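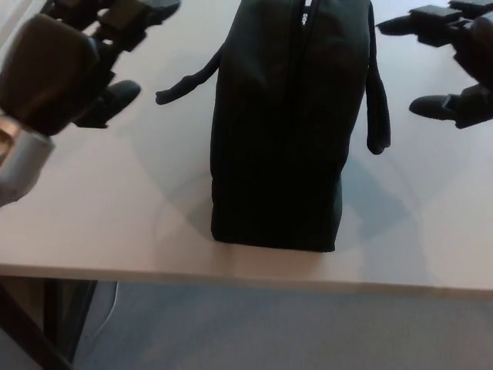

테이블 위의 검은 천 가방. 밝은색 지퍼 손잡이가 달려 있다.

작은 가방 하나 놓고 두 시간을 떠들었다

2023. 08. 03.

하브테(Habte)는 어우드(Urwood) 상가 2층 복도 끝에 있다. 간판이 워낙 작아서 나는 한 번 지나쳤다가 되돌아왔다. 가방을 만들고 고치는 공방인데, 솔직히 나는 고치러 갔다가 인터뷰를 하게 된 경우다. 4월에 어깨끈 떨어진 여행 가방을 맡기러 갔는데 주인이 가방을 뒤집어 보면서 하는 얘기가 너무 재미있어서, 나중에 녹음기 들고 다시 와도 되느냐고 물었다. "녹음은 하시고, 이름이랑 얼굴은 빼 주세요. 동네 사람들이 알면 외상 달라고 해요." 그래서 이 글에는 이름이 없다. 그냥 주인이라고 부르겠다.

이번에 갈 때는 이야깃거리 삼아 가방 하나를 골라 달라고 미리 부탁해 두었다. 나는 뭔가 화려한 가죽 가방이 나올 줄 알았는데(그런 게 사진도 잘 받을 것 같고!) 주인이 고른 건 까만 천 가방이었다. 네모나고 모서리가 둥글고, 여행 갈 때 세면도구나 속옷 넣으면 딱 좋겠다 싶은 모양이다. 내가 실망한 티를 냈는지 바로 한마디 들었다.

"이런 게 제일 오래 써요. 손님들이 맡기러 오는 것도 다 이런 거고요. 비싼 가방은 장롱에 있으니까 고장이 안 나요."

주인은 공방을 열기 전에 자스텔(Zastell)이라는 여행용품 회사에서 14년을 일했다. 처음에는 재단, 그다음에는 봉제, 마지막에는 반품 들어온 물건을 뜯어 보는 일이었다고 한다. 반품 얘기가 나오자 목소리가 확 커졌다.

"그 일이 제일 재밌었어요. 하루에 30개씩 뜯었거든요. 뜯어 보면 사람들이 가방을 어떻게 쓰는지 다 보여요. 치약 묻은 거, 모래 들어간 거, 동전이 안감 속으로 들어가서 굴러다니는 거. 어떤 가방에서는 조개껍데기가 나왔어요. 그건 제가 가졌죠."

가졌다고요? 했더니 서랍을 열어서 진짜로 보여 준다. 손톱만 한 조개껍데기다. 회사에서 알면 어쩌냐고 했더니 그 회사에서 나온 지가 언젠데요, 하고 웃는다.

본격적으로 가방 얘기를 해 달라고 하니까 제일 먼저 꺼낸 말이 '서는 가방' 이야기였다. 천 가방은 서는 가방과 주저앉는 가방이 있는데, 주인은 무조건 서는 쪽 편이다. 사진 속 가방도 똑바로 서 있다. 아래쪽이 위쪽보다 조금 넓어 보이는 게 나는 그냥 그렇게 생겼나 보다 했는데, 주인은 가방 고를 때 그런 걸 본다고 했다.

"밑이 넓으면 넣고 빼기가 편해요. 숙소 세면대 옆에 올려놨는데 가방이 픽 쓰러진다고 생각해 보세요. 로션 병 굴러가고, 칫솔 바닥에 떨어지고. 아침부터 기분 나쁘잖아요. 저는 가게에서 가방 살 때도 꼭 세워 봐요. 점원이 쳐다봐도 세워 봐요."

아래쪽에 빙 둘러 들어간 봉제선도 가리켰다. 나는 말 안 해 줬으면 못 봤을 정도로 눈에 안 띄는 선이다. 바닥 쪽 선을 손가락으로 따라가면서 만져 보고, 실이 들뜬 데가 있으면 그 가방은 내려놓으라는 게 주인 말이다. 검은 천에 검은 실이면 눈으로는 잘 안 보이니까 만져 보는 게 빠르다고. 나도 집에 와서 우리 집 가방들을 전부 만져 봤는데 두 개가 들떠 있었다. 둘 다 아끼는 거였다. 괜히 만졌다.

지퍼로 넘어가니 이야기가 더 길어졌다. 가방 수선의 절반은 지퍼라고 한다. 사람들은 지퍼가 안 닫히면 이가 나갔다고 생각하는데, 막상 보면 슬라이더가 벌어진 경우가 훨씬 많단다.

"손님이 와서 지퍼를 통째로 갈아 달라고 해요. 그러면 제가 일단 집게로 슬라이더 양쪽을 살살 눌러 봐요. 그걸로 되면 돈도 안 받아요. 못 믿는 분들도 있어요. 너무 금방 끝나니까. 그래서 요즘은 차 한 잔 드리고 나서 해요."

그 차, 나도 마셨다. 보리차였다. 지난번 내 가방도 어깨끈 말고 지퍼는 그렇게 공짜로 고쳐 주셨는데 이제야 왜 차를 내왔는지 알겠다.

검은 가방에 달린 밝은색 지퍼 손잡이에 대해서도 물어봤다. 나는 온통 까만 가방이면 손잡이도 까매야 멋있다고 생각하는 쪽이다. 주인은 고개를 절레절레 흔들었다.

"밤에 불 꺼진 숙소에서 찾아 보세요. 같이 간 사람은 자는데 나만 양치하러 가야 해. 그럼 밝은 손잡이가 고맙죠. 까만 손잡이 달린 가방 가져오시는 분들한테는 제가 끈이라도 하나 묶어 드려요. 안 예쁘다고 풀어 버리는 분도 계시지만."

손잡이 끈이 양쪽에 하나씩, 두 개인 것도 마음에 든다고 했다. 이런 부드러운 끈은 손에 쥐었을 때 아프지 않고, 안 쓸 때는 옆으로 늘어뜨려 두면 된다. 대신 끈이 가방 몸통에 붙는 자리는 자주 봐야 한다. 주인 말로는 사람들이 가방을 들 때 한쪽 끈만 잡는 버릇이 있어서 꼭 한쪽이 먼저 상한다. 오른손잡이 손님은 어느 쪽이 먼저 나가느냐고 물었더니 한참 생각하다가 "그건 안 세어 봤네" 한다. 다음에 가면 또 물어볼 거다.

짐 싸는 얘기도 안 물어볼 수가 없었다. 주인은 어릴 때부터 에스트네스(Estness)에 있는 고모 댁에 해마다 다녀왔고, 지금도 간다. 갈 때마다 작은 가방 하나를 따로 챙긴다고.

"큰 가방은 대충 싸요. 옷은 구겨져도 입으면 펴지니까. 근데 작은 가방은 순서가 있어요. 맨 밑에 약이랑 반창고, 그 위에 수건 하나 접어서 깔고, 병 종류는 전부 세워서. 칫솔은 맨 위. 도착하면 제일 먼저 찾는 게 칫솔이거든요."

병을 눕히면 안 되느냐고 물었다. 나는 늘 눕힌다. 주인이 나를 한참 보더니 지금까지 몇 번 샜느냐고 되묻는다. 셀 수 없이 샜다고 답했다. 그럼 됐네요, 한다. 뭐가 됐다는 건지!

수건을 까는 건 주인 어머니한테 배운 방법이라고 했다. 병이 서로 부딪히지 않고, 혹시 새더라도 수건이 먹는다. 꼭 새 수건일 필요는 없고 얇고 오래된 게 오히려 잘 접힌다. 집에 돌아오면 가방을 완전히 비워서 거꾸로 들고 털고, 지퍼를 끝까지 연 채로 하룻밤 둔다. 빨래는 되도록 안 한다. 정 더러우면 미지근한 물에 비누를 조금 풀어서 천으로 닦고, 그늘에 세워서 말린다.

"세탁기 돌리지 마세요. 제발 좀 크게 써 주세요. 세탁기 돌리고 나서 가방이 안 선다고 들고 오시는데, 그건 제가 해 드릴 게 없어요."

크게 쓰는 방법이 없어서 그냥 여기 한 번 더 쓴다. 세탁기에 돌리지 마세요.

검은색은 질리지 않느냐는 질문에는 의외로 대답이 빨랐다. 질린다는 것이다. 자기 가방은 겨자색이고, 그걸 5년째 들고 다닌다. 그런데 만들어 달라는 손님은 열에 여덟이 검은색을 고른단다. 때가 안 타 보여서 그렇다는데, 주인 생각은 좀 다르다. 검은 천에는 먼지랑 보풀이 오히려 잘 보인다. 그래도 살짝 결이 있는 천이면 매끈한 것보다 덜 티가 나니까, 검은색을 꼭 하겠다면 표면이 밋밋하지 않은 걸 고르라고 권한다.

"그리고 까만 가방 쓰는 분들은 안감은 밝은 걸로 하세요. 안까지 까마면 귀이개 하나 찾는 데 한나절 걸려요."

중간에 손님이 한 번 들어왔다. 장바구니 바닥이 터진 걸 들고 왔는데, 주인이 보자마자 내일 오라고 했고 손님도 아무 말 없이 두고 나갔다. 값도 안 물어본다. 원래 저렇게 하시냐고 했더니 저 손님은 같은 장바구니를 벌써 여러 번 맡겼다고 한다. 이제는 처음 천보다 덧댄 천이 더 많을 거라고.

버려야 할 때는 언제냐고도 물었다. 나는 고치는 사람이니까 끝까지 고쳐 쓰라고 할 줄 알았다. 그런데 주인은 천이 삭아서 손가락으로 눌렀을 때 바스락거리면 보내 주라고 했다. 대신 지퍼 손잡이랑 끈은 떼어 두란다. 공방 한쪽에 그렇게 모아 둔 지퍼 손잡이가 과자 통 하나에 가득 들어 있었다. 색도 모양도 제각각인데 나더러 하나 골라 가라고 해서 초록색으로 골랐다. 까만 세면 가방에 달 생각이다.

나오는 길에 맡겼던 여행 가방 얘기를 꺼냈다. 어깨끈은 멀쩡한데 이번엔 바퀴가 이상하다고. 주인은 바퀴는 안 한다고 했다가, 내가 신발을 다 신고 복도로 나가니까 문을 열고 뒤에서 불렀다.

"그래도 한번 가져와 보세요. 보기는 할게요."

하브테는 점심때부터 해 질 때까지 연다. 전화는 잘 안 받으니 그냥 찾아가는 편이 빠르고, 계단을 올라가서 왼쪽 복도 끝까지 들어가면 된다.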